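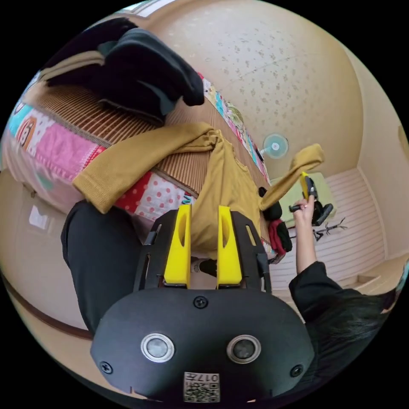
September, gone eleven at night

Finished the birthday card for Genowefa, if finished is the word. I wanted an embossed fern on the front and what I have is a lump with fronds. The heat gun scorched one corner, so I inked the other three brown to match and shall call it vintage.

Used 20 of the good brads on the border, then found the flap wouldn't shut. Took 11 out. Bogumił looked over my shoulder and asked if it was a fish.

The inside is better – cream Mazurek paper, a pocket for the book token, and my neatest lettering until I ran out of room at "Kaczorowski" and had to send the last three letters uphill.

Still no envelope that fits. Flisholm shop opens at nine. Must also get glue – the lid has been off since Sunday lunch, or whenever it was I made the bookmarks.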